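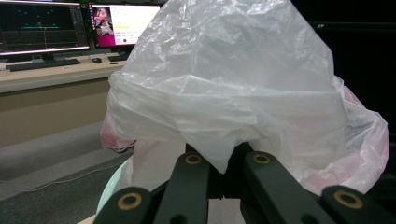 Home Posts Notes Reading list About

May 11, 2018
by Tatu Kashindye

Quick one before I have to catch the bus. Bag results are in. Well, first batch.

Backing up for anyone who skipped the last post. The question was whether a policy trained only on hand-held gripper demos can pick up thin plastic film. Cups, blocks, the sponge, all fine by now. Film is a different animal. It folds when you look at it. Depth sensor hates it too, half the surface is see-through and the other half is glare, so I dropped depth completely and went with color only from the wrist view.

Total demos: 3,042. That's everything, all bag types, white and colored, layered and single. My forearms know every one of them. Rashidi did a good chunk of the late ones and his are cleaner than mine, annoyingly. Slower close, less wobble on the way up.

What worked: labeling the grasp by how much film was between the fingers and not by where the bag's "center" is. A crumpled bag has no center. I spent most of a month pretending it did. The old labels came from a segmentation mask, take the middle, go there, close. Fine on a flat bag, useless on a heap. New ones just use the spot where the person closed the gripper, projected back a second or so. Dumb and simple. Success went from 40 percent to something I'd show people, but I want to rerun on the Kemow arm before putting the second number in writing, becuase the calibration on ours drifted and I don't trust half the evening runs.

What didn't:

Two bags together. A white one over a pink one, say. The policy mostly goes for the top layer, gets it, and drags the other along. Is that a success? By my scoring script yes. By common sense no. Script needs changing.

Film over the linkage. This is the big one. A bag drapes down onto the links, covers the hub, and now the camera sees plastic and black bars and not much else. The model then reads "bag in hand" when the bag is only lying on top. Closes on nothing, lifts, very proud of itself. Probably a third input is needed, finger width or motor current. Width is free so I'll start there.

Also tried the augmentation trick from the Vevum workshop, random bright blotches to fake glare. Did nothing. Maybe slightly worse. I ran 5 seeds and the spread was bigger than the difference, so call it nothing.

Low light: less bad than I expected. Dim room demos trained fine as long as there were some bright ones mixed in. Only dim, it falls apart on anything dark. No idea about the right mix yet.

Next, in no real order:
- fix scoring for layered bags
- finger width as input
- redo the baseline with the same train/test split (yes I know, should have been first)
- ask Tornville if they'll share their bag set, theirs has handles and mine are mostly balled up

Aiming for a short writeup in June. Four pages, maybe a video if the arm behaves. If you've done anything with film or wrap or thin fabric and have a beter way to say when a grasp is "real", email me. Comments are still broken.

OK bus.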